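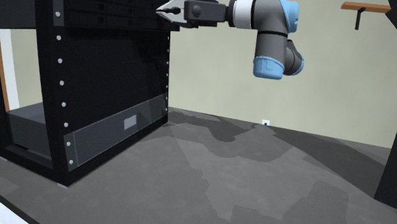
Slide 1: A tall black rack, with white bolts down the front post.

Hello, and thank you for having me, and thank you as well to whoever put the biscuits out, because I drove up from Grerside this morning without any breakfast. I'm going to talk for half an hour or so about keeping the sound archive of a small local radio station, and if I wander off the path please wave at me. I do wander.

[Wait for people to sit. Water.]

So, Grerside Community Radio went on air in 1992, from two rooms over a carpet shop. What we had in those days was tape. Reels first, then cassettes, and then a rather unhappy stretch of MiniDisc that I'll come back to if there's time. Everything went into boxes, and the boxes went wherever there was a shelf. When I took over the archive I found one lot in the cupboard with the fuse box, and another under the sink in the kitchen, next to the bleach.

NEXT SLIDE

I want to start with the labels, as that's where most of my life has gone. You'd be amazed what people think is a label. "Tuesday show, good one." "DO NOT WIPE." "Jam lady, part 2." Now the jam lady was a marvellous interview, she talked about rationing and her mother's kitchen and a pan that had been through two wars, and we've never found part 1. If anybody here has a relative who used to make jam in Grerside and went on the wireless, do come and find me at the tea break.

[Play clip: jam lady, the bit about the pan. Check the volume first, it's louder than you think.]

What I'd ask you to do, when you get home, is write four things on every box: who is speaking, where they were, the month if you know it, and who pressed record. Use pencil on card. Felt tip fades and biro smudges, and sticky labels drop off in the cold and leave you with a box of mysteries and a little heap of labels at the bottom.

NEXT SLIDE

On to the copying. We work in batches of 100 tapes, and a batch takes us most of a winter. You have to play each one in real time, there's no hurrying it, and I've come to think that's the nicest part of the job. You sit there with your knitting or your sandwiches and it all goes by, the flower shows and the council rows and the brass band falling apart in the second verse. Do listen while you copy, though. I left one running while I went to the post office and came back to forty minutes of hiss.

[If running late, skip to permissions.]

We keep the catalogue in a program called Kasitz, which is plain and a bit grey to look at but lets me search by village. Before that we had a card index, and I still have it, and I still use it when the computer sulks.

NEXT SLIDE

Permissions, then. I know, I can hear the sighing. When we put the Mukov Mill recordings out for people to hear, we wrote to every family we could trace, and it took 5 months. Most were delighted. A few asked us to leave something out, and we did, without any fuss, and I would do the same again. One family sent us a photograph of the weaving shed and a fruit cake.

[Play clip: the mill hooter. Then stop talking and let them hear it.]

I'll take questions now, and the handout is by the door, with the address of the shop where I buy my card boxes.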